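Sorting the button tins at Stalcombe

The haberdashery exchange in the old Gittins shop has been open since July, and the button side of it has grown much faster than we planned for. When we started there were 20 tins on one shelf. By the last stocktake there were 459, most of them handed in after house clearances, and a good many had never been opened by the people who brought them.

Ghizlane Lamrani has taken on the sorting, and she has asked us to explain how it works, as several of you have wanted to know why your buttons have not appeared in the drawers yet.

Tins are opened in the order they arrive. Anything sharp comes out first. Old tins nearly always have pins and needles at the bottom, and hooks and eyes that have rusted together in a lump. These go in a jar and are taken to the tip. Zips, bits of elastic and suspender clips go in a separate box for the costume group at Omton, who will take almost anything.

The buttons are then split by how they fasten – holes or shank – and only after that by size. We tried sorting by colour at first and gave it up. People who come in for a replacement usually bring the cardigan with them and can match the colour themselves in a minute, but they get stuck if the sizes are mixed. Coat buttons have their own drawers under the window. Baby and shirt buttons are in the small cabinet by the till, and please ask before pulling out the bottom drawer, which sticks.

Sets of four or more are threaded on cotton and kept together. Singles are sold by the scoop at 80p. A scoop is level, not heaped, and we would be grateful if regulars could stick to this. Leather, glass and horn buttons are priced one at a time, and Viola Gentile looks at those when she is in. She is happy to tell you what you have, but she does not give valuations for selling on.

Please do not wash buttons before bringing them to us. Some of the older casein ones warp if they are soaked, and metal backs go rusty if they are put away damp. A wipe with a dry cloth is plenty.

We are short of flat tins with lids, cotton on reels, and small card labels. We are not short of jam jars. We have also been given a set of Flendero pattern drawers, which will go along the back wall once the damp patch by the meter has been dealt with. Until then the knitting patterns stay in boxes on the stairs, and we know this is a nuisance.

The exchange opens at ten in the morning and closes at four. If you are bringing more than a couple of tins, come before noon, when there are two of us in and one can help you carry from the car. Parking outside is limited to 20 minutes and the wardens do come round.

The mending table carries on as before. Bring your own thread if the colour matters. There is a charge of nothing for sewing on a button, though a coin in the dish goes towards the heating.

Comments

Maureen T.
Are you still taking buckles? I have a bag of belt ones, mostly plastic, one or two mother of pearl.

Ghizlane L.
Yes please to buckles, Maureen. Put them in a separate bag if you can.

pat_in_omton
Found all six for my mum's green coat in the drawers under the window. Very pleased. The bottom drawer does stick!

R. Hobday
80p a scoop is fair but the scoop has got smaller.

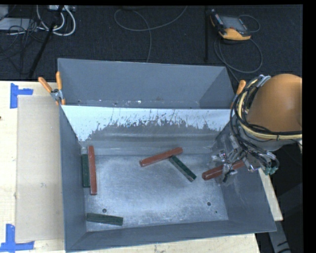 Ghizlane L.
Same scoop as in July, Mr Hobday. Come in and I will show you.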